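Clisteritz Household Handling Guidelines: progress report, second period
6 Sep 2025
Prepared by Ileana Stoica for Ludger Rieger, Zela program office

We have a draft! Version two of the good practice guide for hand-held gripper work in homes went out to all the partners, and the comments coming back have been a pleasure to read (long, picky and very useful).

The biggest change is in the section on soft goods. Version one told operators to grasp a garment "firmly at the center," and Colin Bunting's review of 200 recordings showed how badly that wording served us. People took it to mean a deep grab with a big wad of cloth between the fingers, and then the fingers couldn't be seen at all. The new rule asks for a thin fold near an edge, with both finger pads in view when they close.

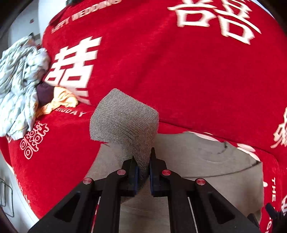 We also dropped the old rule about clearing the bed before starting. Real bedrooms have patterned covers and heaps of laundry, and Rocío Figueroa argued very well that a standard for homes has to allow for them. What we ask now is that the operator leave things as found, keep faces and papers out of view, and get written consent for each room.

The pause rule is still open. Surdu wants a full stop after each grasp, Clakari wants none, and I can see both sides. Vasilică Munteanu is running a side-by-side check with 20 operators, which should settle it before the November meeting.

Training is going really well. All 46 people on the list have finished the short course, and their questions have already led to two fixes in the glossary ("fold" and "pinch" were being used for the same thing, which drove everyone up the wall).

Spending is within the plan. We would like to move 2,000 euros from travel to translation so the guide can go out in Romanian and Spanish along with the English. Please let me know if you need a separate form for that.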